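Washing winter things before you store them

I do this work every year when the cold is finished. Dirty cloth should not go in a closed box, because the moths like old sweat and food stains very much.

Close all zippers and turn each piece inside out. For dark fabric I use cold water and only 2 spoons of liquid soap. Plush trim I clean by hand with a damp cloth, then I brush it softly in one direction.

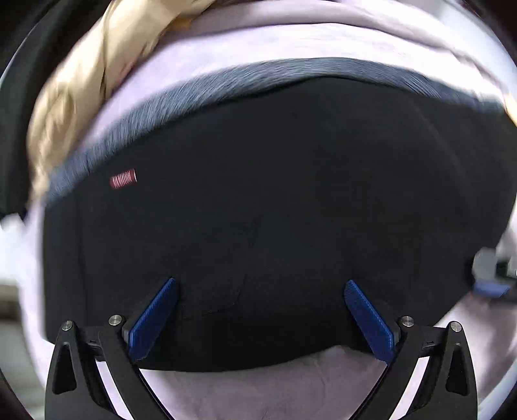

Drying needs patience. Lay the things flat on a towel and turn them after 5 hours. If you keep them near a heater, the soft fibers become hard and no brush will help.

For storage I prefer cotton bags. Last July I opened a plastic one and the smell was terrible! I had to wash everything again.

Trinity Van Dusen, 23/03/2021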